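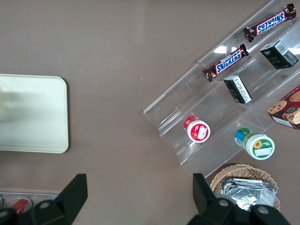 Last updated: 2023-04-18

By Merike Lukoševičius
2 min read

We're the Tastthorpe Robotics Club, and we meet in the old art room after school! Our 23 members come from every grade, and most of them had never held a screwdriver for anything more than a loose bike seat before they joined.

Our big project this year is the snack shop. The arm has to find a Snickers bar on the clear stepped stand, pick it up and set it on the tray – then do the same with the boxes, the jar and the foil packets in the basket. Every item needs its own grip, and the students argue about all of them (loudly, and with diagrams).

Gisela Domínguez coaches the programming crew and Thaddeus Park looks after the build side. By November we had logged nearly 200 practice picks, and the notebook keeps getting fatter.

New members are welcome all year – no experience needed. Come by the art room or ask Thaddeus for a sign-up form.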